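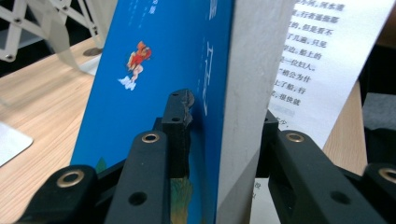 Notice to Borrowers of the Nevdale Reading Room

2022-03-03

The Reading Room wishes to inform its members that the book reported missing in August has been returned.

Members will recall that the volume, a blue paperback with a small figure riding a cloud on its cover, was lent to Mr. Maximiliano Sepúlveda for a period of four weeks. Mr. Sepúlveda did not bring it back. Two letters were sent to his address on Navarrete Street, and both were answered politely, in pencil, with the statement that he had not yet reached the end.

The Librarian, Ms. Bezawit Asfaw, called on him in person. She was received in the kitchen and given tea. Mr. Sepúlveda explained that he had been reading the book aloud to his wife, who slept a good deal, and that whenever she woke she asked him to go back to the part she had missed. They had been on the same chapter for some time. Ms. Asfaw extended the loan and recorded the visit as routine.

The book was handed in on Monday by the couple's niece, Lorena Toledo, together with an envelope containing the full fine in coins. A bus ticket marks a page near the middle — it has been left where it was found.

The fine has been sent back. The loan remains open in Mr. Sepúlveda's name, and the book is being held for him behind the front desk. Members who wish to borrow it are asked to choose another title.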